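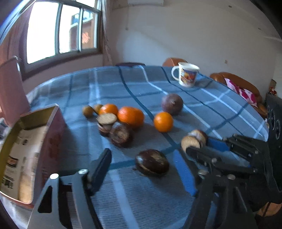
Breltico Harvest Table Group
Minutes of the October planning meeting

Meeting opened at 6:30 p.m. in the back room on Baxter Street. The notes from September were read and approved with one fix: the hall rental is $247, and we had written it down wrong.

1. Last month's tasting
Everyone agreed it was our best one yet! We sold 554 tickets, and the line for roasted squash went out the door until closing. Two families wrote in to ask for the soup recipe, which will go in the next newsletter. The cider ran out early, so we will order more from Guken this time.

2. The fruit and nut table
Lots of excitement on this one. We want a table where people can pick things up, turn them over and smell them, with no ropes and no "please don't touch" signs. The group liked mixing orange citrus in different sizes with something purple and putting the brown, chestnut-like pieces in between - the colors do all the work against a blue plaid cloth.

There was a long and happy talk about whether to sort by kind or let everything mingle. Sorting makes it easier to label. Mingling looks more like a real kitchen in the fall, and it gets people talking. Decision: one loose cluster toward the back, with single pieces spread out in front where small kids can reach them.

Labels will be handwritten cards, big letters, name on the front and one serving idea on the back. Anything inedible gets a red dot on its card and stays off the kids' end of the table. Nut allergy signs go at both doors and on the table itself. We will also put the nut table as far from the soup as the room allows.

3. Cloths and supplies
Plaid it is! The vote was 31 in favor, 2 for plain white. We still need card stock, paper bags and a decent pair of kitchen tongs. Ellosik has offered us a discount on the bags if we order before the end of the month, and the motion to go ahead passed.

4. Cooking corner
The chestnut demo is on. We need a longer extension cord and somebody comfortable with a scoring knife. Sign-up sheet is by the coat hooks.

5. Other business
Request for a coloring page for the little ones - yes, great idea, add a persimmon. Parking was brought up again and moved to next month.

Meeting closed at 8:10 p.m. Next meeting in November, same room. Please bring back the pie plates.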